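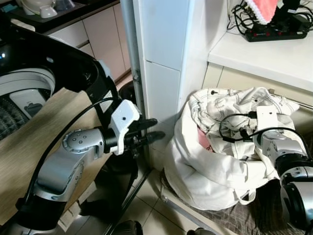

Lastden says it had more or less given up on soft things. The chain of short-stay apartments, one of the first customers to try the new Flirkonis two-arm kit from Nomutar, had already been through two machines that were excellent with boxes and lost every argument with a cloth bag.

Nomutar today opens orders for Flirkonis, a pair of arms with parallel grippers and software meant for household chores in places where nobody tidied up first. One arm can hold the bag while the other stays out of the way, a skill many people are still working on.

The kit goes together in 23 minutes if you read the manual and somewhat longer if you don't. It ships with 262 practice tasks, 200 of them involving fabric - the other 62 were easier and we are less proud of them. Spare gripper fingers come in packs of five. Order two packs.

Flirkonis does not fold fitted sheets. Our engineers looked into it and would like to talk about something else.

The first kits leave our Ayala workshop in July. Lastden has asked for more, along with a quieter startup chime, and will be getting both. Current owners of Nomutar single-arm kits can trade up through the order page, provided the old arm comes back with all its screws.

Press contact: the Nomutar news desk, mornings preferred.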